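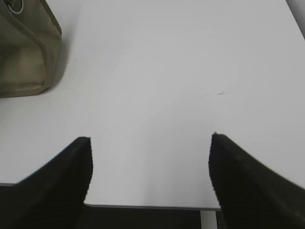
Fig. 1. White tabletop, olive-khaki fabric bag at upper left.

Grilbridge Evening Program
Textiles for Everyday Goods – Session 4 notes
10 December 2018

Reading a bag before you buy or sew one

Last week we stopped halfway through weaves so picking up there. Handout from session 3 still applies, bring it.

Plain weave – over one, under one. Cheap to make, stable, doesn't stretch much on the straight grain. Canvas and duck are both plain weave, just heavier yarns packed closer together. Duck usually the tighter of the two but shops mix the names up all the time so go by feel.

Twill – diagonal line on the face. Drapes better, hides dirt better, frays more at the cut edge. Denim, drill, most work pants.

Basket weave – two or more yarns moving together. Looks nice, snags. Don't use it for anything with keys in it.

Weight
US labels give ounces per square yard. Light tote about 5 oz, too thin for groceries unless lined. We used 11 oz for the Allar sample and it was fine for most of you, a few machines complained at the corners where the layers stack up. If yours did, longer stitch, new needle, go slow. Hand crank over the worst bit.

Shrinkage
Wash cotton BEFORE cutting. Yes all of it. The Nuvwood swatch lost 3 percent lengthwise and hardly anything across, so a square panel came out not square. Polyester you can skip. Blends – test a scrap, measure it, write the number down somewhere you wont lose it.

Color
Olive, khaki, drab etc. are mixed shades, usually more than one dye. They can fade unevenly, one dye goes before the other and the cloth drifts toward yellow or toward gray. Sulfur dyes common on cheap heavy cottons, good wash fastness, poor with bleach. Rub test: white cloth, dry first, then damp, ten strokes each. Compare against the gray scale card (box by the door, put it back please).

Seams
Flat felled – strongest, no raw edges, slow to do
French – light fabrics only, gets lumpy on canvas
Bound – tape over the raw edge, good compromise
Overlocked – what you'll see in most store bags

Stress points are handle ends, bottom corners and wherever hardware goes in. Box stitch with an X at the handles. Bar tack if your machine does it. For rings and grommets put a scrap of firm cloth behind, otherwise the hole creeps open after a few months of use.

Finishes
Wax – water runs off, needs redoing, don't machine wash
PU coating – on the inside usually, peels with age
Starch / sizing – makes cheap cloth feel heavy in the store. Gone after one wash. Scratch it with a nail and see if you get powder.

Grain, again, because the quizes were rough
Warp runs parallel to the selvage. Weft goes across. Bias is 45 degrees to both. Handles get cut on the warp. Binding for curves gets cut on bias.

For next time
Read the Zinchenko booklet, sections on fiber ID and burn testing. Do not burn test at home.
Bring one old bag you don't mind taking apart, plus seam ripper and a ruler.
Swatch cards due at the first January meeting, all of them labeled, fiber and weave and weight on the back.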